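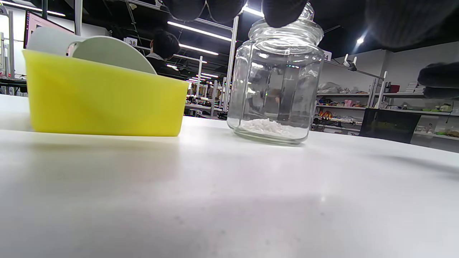

I've dropped my phone 2 times since February, both times onto the same square of bathroom tile, so I finally went shopping for a case like a grown-up.

First up was the Trindum, which cost 1,301 pesos and came in a box nicer than my luggage. It's thin and grippy, and the buttons still click. The lip around the screen is so low I'd call it a suggestion. My sister-in-law Janelle Pangilinan has the same one and loves it, but she also carries her phone in a padded pouch, inside a bag, so I'm not sure her case has ever met the outdoors.

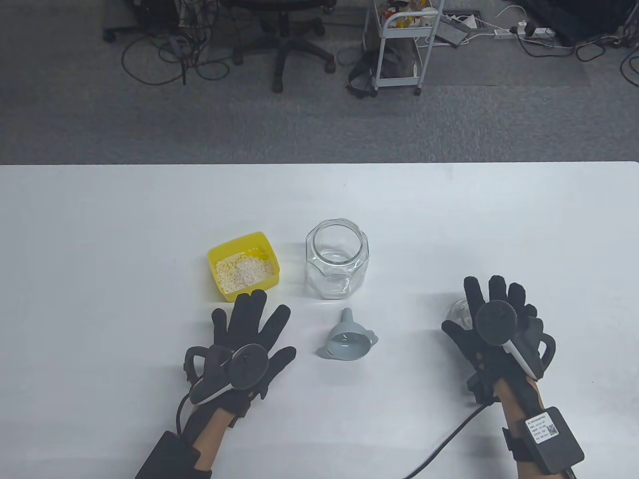
Last updated: December 6, 2025

The Fleltell was 1,668 pesos and feels like it was built for someone who works on a roof. Good corners, a raised edge around the camera, and a kickstand that holds up fine for video – as long as you like watching at one angle. It adds 85 grams, and my jeans have noticed.

I'm keeping the Fleltell on for now. The Trindum goes back to the shop in Dindale if I can find the receipt, which I last saw in the nice box.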